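Section 3 – Slider panel: putting it together and setting it up

Read the whole section before you start snapping things. The tabs don't love being undone.

This covers the slider panel for the Litix board, the one with the two tracks and the 1 to 5 scale. If yours has a dial, wrong section, go to 4.

Set up on a light, plain surface if you've got one. Dark table = lost pins.
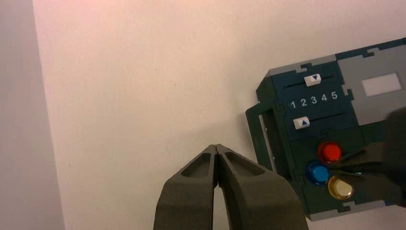
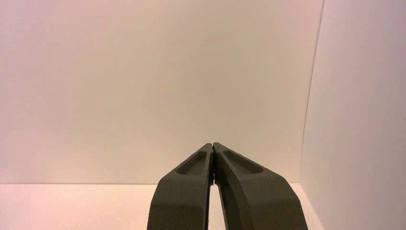
3.1 Before you start

You need: the panel kit, a small flathead screwdriver, a dry cloth, masking tape, a soft pencil. A shallow dish or ice cream tub for the small bits. No glue. Kianoush Nazari says it three times in the old notes and he's right, a glued box can't be opened again when a slider jams.

Leave yourself a decent hour for the first one. Second one goes a lot faster.

Note – the kit bag should weigh 239 grams sealed. If it's well under, a piece is missing, so weigh it before opening. We'll swap a sealed light bag, no questions. Opened bags take longer.

3.2 Sort the panels

1. Tip everything out and turn all the panels colour side up.
2. Match the numerals panel first. Everything else goes around it.
3. Look at the jigsaw tabs. Any with a burr or a white stress mark, rub gently on the cloth or take the burr off with a fingernail. Don't use a knife.
4. Put the slider knobs in the tub. They're the smallest thing that matters.

CAUTION – small parts. Knobs and pins are a choking hazard until the box is closed. Keep under-threes out of the room, dogs too.

3.3 Fit the sliders

Do this while the numerals panel is still flat. Much harder later.

1. Lay the panel face up, numerals the right way round for you, 1 on the left.
2. Knob with the triangle pointing DOWN goes in the upper track.
3. Knob with the triangle pointing UP goes in the lower track. Both triangles point at the numbers. If either points away from the numbers you've got them swapped.
4. Push each knob's stem through the groove at the wide spot and slide it sideways until it catches.
5. Turn the panel over, press a pin onto each stem. Should click. If it dosen't click it'll fall out in a week.
6. Turn back over and run both knobs end to end a few times.

Note – a bit stiff is fine. Gritty isn't. Gritty means there's moulding dust in the groove – pull the pin, wipe the track with a dry corner of cloth, try again. No oil, no silicone spray. It gets on the printing and the numbers lift.

3.4 Close the box

1. Stand the numerals panel up. Join the left side first, bottom tab, then middle, then top.
2. Right side, same order.
3. Back panel. Start from the bottom and roll it on with the heel of your hand.
4. Trim goes on last, notches over the tabs. If the trim sits proud in one spot the tab under it isn't home. Take the trim off, press the tab, try again. Don't thump it.
5. Check all the corners. You shouldn't be able to get a fingernail in.

CAUTION – don't use a mallet, hammer, or the back of a spoon. The panels go from snug to cracked with no warning. Hand pressure only.

If a tab does crack, one crack is OK to live with provided it's on the back. On the front you'll want a new panel, part 122.

3.5 The label area

The raised rim is there so that a slip of card will sit inside it.

1. Cut the card a whisker smaller than the space inside the rim.
2. Write on it before you put it in.
3. Two tiny bits of masking tape, rolled sticky side out, behind the card.

Pencil is best for the first few weeks while people work out what they want the panel to mean. Shahla Ghasemi's class changed theirs every other day to start with (how loud is the room, how hungry are we, how hard was that). After that use pen.

Don't write straight on the panel. Whiteboard marker ghosts, permanent marker is permanent.

3.6 Where to put it

– Flat and level. On a slope the knobs creep when the table gets bumped.
– Back from the edge, at least a hand's width.
– Out of direct sun. Teal panels left on a windowsill through a Queensland summer came back noticably paler.
– Not beside a heater. Same problem, plus the tabs loosen.
– If two kids are sharing, sit them side by side so the numbers read the right way up for both.

For wall mounting you need the Clodstead bracket, sold seperately. Rated for the one panel only, don't hang a bag off it.

3.7 Setting the scale

Decide what 1 and 5 mean before anyone touches it. Sounds obvious. Then:

1. Move both knobs all the way left. That's the start position.
2. Upper knob is "now". Lower knob is "where I'd like to be". You can change that but use the same rule across every panel in the room.
3. Move the upper knob first, always. Then the lower.
4. Read off the number the triangle points at. Between two numbers, take the lower one.
5. Both back to the left when you're done.

Note – very young kids, use 1, 3 and 5 only. Put a bit of tape under those. Five steps is a lot at age four.

3.8 Cleaning

Damp cloth, drop of dish soap, wipe, dry. Not the dishwasher. Water gets in at the joins and sits there. For sticky fingers around the tracks use a cotton bud.

Shared panels, wipe at the end of each day. Home use, whenever it looks grubby.

3.9 If something's wrong

Knob falls out – pin not clicked. Open the back, see 3.3 step 5.

Knob stops partway – tab from the side panel is poking into the groove. Take that side off and refit it.

Box rocks on the table – back panel not seated at the bottom. Press along the bottom edge.

Numbers wearing off – somebody's used spray cleaner. New front panel, part 23.

Trim won't stay down – check it isn't upside down, the notches have to face the tabs. Still won't? Send us the trim and we'll post another.

Spares come from Prokow, quote the part number and the colour. Allow extra time in July, they shut for stocktake.

Section 4 – Dial panel, next page.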